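Drucken
Per E-Mail versenden

Zwischenbericht zum Vorhaben Skunen — Greifarm am Arbeitstisch
Berichtszeitraum bis Januar, Teilbericht Störungen

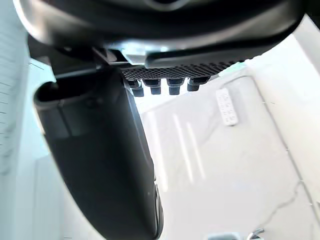 Der Förderbescheid verlangt, dass wir Abweichungen vom Arbeitsplan »unverzüglich und nachvollziehbar« darstellen. Unverzüglich haben wir nicht ganz geschafft, an der Nachvollziehbarkeit arbeiten wir noch. Im Berichtszeitraum kam es zu 6 ungeplanten Stopps des Greifers. Zwei davon gehen auf einen Wackelkontakt zurück, drei auf die Kraftüberwachung, und einer ist als sicherheitsrelevant eingestuft. Letzterer nimmt in diesem Bericht den größten Raum ein.

1. Der sicherheitsrelevante Vorfall

Während eines Greifversuchs im Einrichtbetrieb wurde die Freigabe zurückgenommen. Der Greifer hätte stehen bleiben sollen, schloss aber weiter, bis er das Werkstück mit Nachdruck erreicht hatte. Zwischen Freigabeentzug und Stillstand lagen laut Protokoll 2 Sekunden. Im Sicherheitskonzept stehen für diesen Fall 0, was die Messung nicht beeindruckt hat. Verletzt wurde niemand, es befand sich auch keine Hand im Arbeitsraum. Das Werkstück, ein Kunststoffgehäuse aus dem Bestand von Clarnance, wurde abgeschrieben.

Die Ursache lag in der Steuerung. Nach dem letzten Update las sie das Freigabesignal nur noch zu Beginn einer Bewegung ein. Wer einmal Ja gesagt hatte, hatte damit für den ganzen Hub Ja gesagt. Im Änderungsprotokoll war das als »Verbesserung der Zykluszeit« geführt, und die Zykluszeit hat sich tatsächlich verbessert. Der Not-Halt ist getrennt verdrahtet und war zu keinem Zeitpunkt betroffen. Wir haben ihn am selben Nachmittag trotzdem fünfmal hintereinander gedrückt und jedes Mal den Stillstand bekommen, den wir wollten.

2. Der Wackelkontakt

Zweimal verlor der Greifer mitten im Hub die Rückmeldung seiner Position und blieb stehen, diesmal ganz vorschriftsmäßig. Wir haben zunächst die Software verdächtigt, dann die Stromversorgung, dann einander. Schuld war ein Kontakt, der sich in einer bestimmten Armstellung unter Zug löste und in jeder anderen wieder in Ordnung war, bevorzugt in derjenigen, in der man ihn prüft. Die Leitung wurde neu verlegt und hat jetzt eine Zugentlastung. Die stand bereits im ersten Angebot von Fairweather und war dort von uns gestrichen worden. Die Einsparung haben wir inzwischen mehrfach wieder ausgegeben.

3. Die Kraftüberwachung

Drei Stopps waren Fehlauslösungen. Der Grenzwert war nach dem Vorfall unter Punkt 1 so vorsichtig gesetzt worden, dass dem Greifer schon sein eigenes Anfahren verdächtig vorkam. Er ist nun wieder angehoben, bleibt aber unter dem alten Wert. Die verlorene Geschwindigkeit nehmen wir hin und bitten den Fördergeber, das ebenfalls zu tun.

4. Maßnahmen

— Update zurückgenommen, alte Version auf der Steuerung gesperrt eingefroren.
— Freigabe wird während der gesamten Bewegung abgefragt; Prüfung durch das Labor Carnine beauftragt, Ergebnis steht aus.
— Bis dahin Betrieb nur mit reduzierter Geschwindigkeit und zu zweit.
— Neue Softwarestände werden erst ohne Werkstück gefahren, dann mit Schaumstoff, dann mit etwas, das Geld kostet.

5. Auswirkungen auf Zeitplan und Mittel

Arbeitspaket 3 verschiebt sich um 5 Wochen. Arbeitspaket 2 ist inhaltlich abgeschlossen, der Abschlussbericht dazu liegt dem Fördergeber vor, allerdings mit einem Kapitel »Betriebssicherheit«, das wir in seiner jetzigen Zuversicht nicht aufrechterhalten können. Eine korrigierte Fassung folgt. Die Kosten der Prüfung bei Carnine decken wir aus dem Posten Reisemittel, der sich dank der ausgefallenen Vorführung unerwartet gut entwickelt hat. Eine Aufstockung beantragen wir nicht. Um die kostenneutrale Verlängerung bitten wir mit gesondertem Schreiben, sobald das Prüfergebnis da ist.

Offen ist noch, ob der Wiederanlauf nach einem Freigabeentzug grundsätzlich von Hand quittiert werden soll. Wir sind dafür, die Bediener sind dagegen, und das Sicherheitskonzept äußert sich auf zwei Seiten verschieden. Wir klären das vor dem nächsten Bericht.

Seite drucken
Seite per E-Mail versenden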